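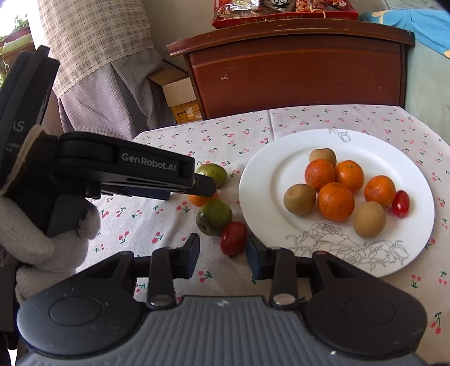
Fruit sorting, plate and tablecloth, both grippers in view.

Thread: Handheld grippers vs. remote control for a plate-and-fruit task

kelpgauge
Posting this in Data Collection because the Arms section sent me here. We are teaching a two-arm setup to move fruit between a plate and the table, one piece at a time. Oranges, tomatoes, green fruit, some small brown ones. The demonstrations are done with two handheld grippers, one per hand, each with its own camera. No arm is present during collection.

We have 2,774 episodes kept after filtering. The policy is fine on oranges. It is poor on anything small and round, and worst on cherry tomatoes. Typical failure: the fingers close 5 to 10 mm too early, the tomato is pinched on the near side and rolls. The arm then lifts and carries nothing to the target.

Question for people who have done both: would you add remote-controlled episodes on the real arm for the small items, or keep going with the handhelds and fix something else?

Setup details:
Parallel two-finger grippers, padded fingers
One camera per gripper
Action is relative end pose plus finger width
Policy runs on the Pirari arms, stock controller

tom_in_the_loop
What is the delay between the camera and the finger width reading? Closing early by a steady amount looks like a time offset to me. At normal hand speed 27 ms is enough to put you a few millimeters off.

kelpgauge
Measured once, at the start of the project, with a blinking LED and a hard stop. It has not been measured since. I take the point.

Quintela_rig
Do the remote-control episodes. Handheld data records what a wrist can do. The arm has joint limits, a speed ceiling and some backlash, and none of that is in your data. For small objects the last two centimeters are where it matters. We went through this at Curstead with pill bottles. We collected handheld for months, then 120 remote episodes on the arm fixed most of it.

nine_axis
Disagree. 120 episodes also means somebody sat down and looked hard at the failures while collecting them. You would probably have gained the same from 120 careful handheld episodes aimed at the same failures. Did you run that comparison?

Quintela_rig
No. There was a delivery date.

nine_axis
Then I would not call it evidence for remote control. It is evidence for targeted data.

My other objection is cost. A person with a handheld does a tomato in a few seconds. With a leader arm the same person takes four or five times as long, hesitates before contact, and the hesitation goes into the policy. We had one that stopped above every object for a full second before going down. It had learned that from us.

Quintela_rig
Trim the pauses. It is a ten-line script.

nine_axis
It is ten lines if the pause is a true stop. Ours were slow drifts. Cut those and you get jumps in the pose.

Ambros Imhof
Two things to check before choosing either.

First, the approach angle. With a handheld, people come in from whatever side suits the elbow. For an orange it makes no difference. For a tomato beside a larger fruit, the open finger needs room on both sides, and a person solves this by tilting the wrist without noticing. Plot wrist tilt at the moment of closing for oranges and for tomatoes. If the tomato plot is wide and the arm cannot reach half of it, you have your answer and it has nothing to do with timing.

Second, the finger width at closing. If the width channel is normalized over the full stroke, a tomato and a brown fruit may sit very close together in the numbers. The policy then picks a middle value.

kelpgauge
Width is normalized over the full stroke, yes. I will do the tilt plot tonight.

Side question while people are here. We let the operators choose the order of the pieces. Should it be fixed?

sumuter_dan
Free order, but write it down. With the Sumuter set we fixed the order (large to small, left to right) and the policy would not touch a small item while a large one was still on the plate. Took us a while to see it, as it scored well on our own test layouts. They were all in the same order.

pelican_case
Opposite experience. Free order gave us a policy that went halfway to one object, changed its mind and went to another. We now say the target out loud at the start of each episode and store it as a label.

sumuter_dan
How many objects on the table?

pelican_case
Up to twelve. With three or four I doubt you would see it.

kelpgauge
More than four here. Tilt plot first, then.

Results. Oranges: narrow, most closings within 15 degrees of vertical. Tomatoes: two clear groups, one near vertical and one tilted out past 40. The tilted group comes almost entirely from pieces near the plate rim, where the operator leans over to miss the rim. The arm can reach that tilt on one side of the table only. On the other side the controller clips it and the fingers arrive short.

So some of the failures are reach. I also redid the LED test and found an offset on the left unit, none on the right. Both of you were partly correct.
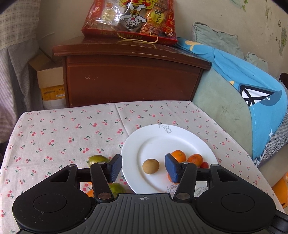 Quintela_rig
Clipping is the sort of thing that remote control would have shown on day one. The operator pushes, the arm refuses, and the operator finds another way in. With a handheld the refusal comes weeks later, after training.

nine_axis
Or replay the handheld paths through the arm model the same evening and reject what it cannot follow. No leader arm needed. We reject at collection time now. The operator gets a beep and does it again.

Quintela_rig
A beep tells them it failed. It does not tell them which way to go instead. How long did your people need before they stopped getting beeps?

nine_axis
Two sessions. After that it was rare, except near the table edge.

tom_in_the_loop
Kelpgauge, is the left offset constant or does it drift over a session? If constant, shift the stream and retrain, no new data required. If it drifts, you need a sync event in every episode. Closing the empty fingers once at the start is enough.

kelpgauge
Constant over one hour. I have not tried longer. Will add the finger close at the start anyway.

Plan at the moment:
1. Shift the left stream, retrain on everything.
2. Run the replay filter and see how much is left.
3. Collect small fruit near the rim, handheld, with the filter live.
4. If still bad, borrow the leader arms and do 120 on the tomatoes.

Ambros Imhof
Do 1 and 2 as separate training runs. If you do both together and it improves, you will not know which one to thank, and you will want to know when the left unit is replaced.

pelican_case
Also keep the rejected episodes. They are still good for the vision side even if the arm cannot follow the path.

nine_axis
Seconded, as long as they are kept out of the action loss.

kelpgauge
Separate runs it is. Update on step 2: the filter throws out a lot more than I hoped near the rim and almost nothing in the middle of the plate. Raw count before any filtering was 3,764, so I may go back and see whether some of the ones we dropped for being slow are usable after all. Step 1 is training now.

Quintela_rig
What did you call slow?

kelpgauge
Anything over 20 seconds for one piece. It was picked by eye in July and never looked at again. I will post the distribution when the run is done.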